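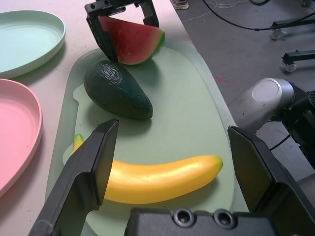

4.2 Two-arm clearing task, gripper comparison

The single-arm trials in 4.1 told us little about the grippers once a second arm is in the way, so we reran the comparison with both arms working from the same cutting board. Objects are toy fruit: banana, avocado, watermelon wedge. Goal is to move each piece off the board and onto one of two plates, pink or mint green. The order is left to the operator. Both arms may be over the board at the same time, and in most trials they were.

Figure 3. Two-arm clearing task from the wrist camera of one arm. Fingers open over the banana; the second gripper holds the watermelon wedge at the far end of the board. Avocado between them.

Two finger sets were tried. The Iden plates are flat, black, stiff, and come to a squared tip. The Clurketti set is the same length but with a soft pad glued on the inner face. Same body, same motor, same current limit for both. Swapping takes two screws and a few minutes, plus recalibration of the zero, which we forgot once (those trials are thrown out and not counted below).

Controllers: Briveo, running position control with a force cutoff, and our own Joshi controller, which closes until the fingers stall and then backs off a little. Joshi was written for heavier parts and we did not retune it much. More on that in Section 5.

Each finger and controller pairing got 41 trials. Operators were the same three people throughout, rotated. A trial ends when the board is clear or at the time limit, and a dropped object may be picked up again if it is still on the table. On the floor counts as a fail. The board runs close to the table edge on one side, so this happened more than we would like.

Results by object. The banana was easy with everything. Lying on its side, it fits well within the open fingers and the curve does not matter much as long as the grasp is near the middle. Grasps near the tip let it swing. The flat plates did this worse than the padded ones, but with either set the operator could usually set it down before it slipped.

The avocado was harder. Rough skin helps; the shape does not. One end is narrow, the other wide, and flat plates closing across the taper tend to squeeze it out toward the narrow end. Pads fixed most of this. Turning the wrist so the plates close across the widest part fixed it too, and costs nothing but time. Operators learned this on their own after the first session and we did not correct for the learning effect, though trial order was shuffled.

The watermelon wedge is where the finger sets really split. It has to be held with one finger on the flesh side and the other behind the rind, and the two faces are not parallel. With the Iden plates and Briveo, the force cutoff tripped early on one edge and the wedge turned in the grasp. 22 of the 41 trials in that pairing had at least one regrasp on the wedge. Joshi did better here with the same plates, probably since it keeps closing past first contact. With pads the gap between controllers was small enough that we would not claim one.

Collisions between arms. We expected more. Most contacts were between fingers and the rim of the board, light ones, which shifted the board without stopping the trial. Arm to arm contact was rare and almost always came from the second gripper holding its object low over the board and waiting while the first moved in. Asking operators to lift higher before waiting would solve it but we wanted natural behavior so left it alone.

A word on the wrist camera. The view is narrow and the gripper body fills the bottom of it. Both fingers stay visible when fully open — useful for lining up on the banana — but the closing finger hides the contact point on anything behind it. Margus Kütt went through all 2757 grasp attempts, from this section and 4.1, and marked contact as visible or hidden by hand. Attempts marked hidden had more regrasps for every object. We can't say the camera is the cause, the hard grasps are also the ones where the wrist is tilted most. A second mounting position, roughly 20 mm higher, was tried for a handful of trials and dropped becuase the bracket flexed.

Pads wore down over the sessions. One was replaced partway, no clear change in the numbers before and after. Plate wear was not measured. Timing for all four pairings is in the apendix, with failed trials listed separately.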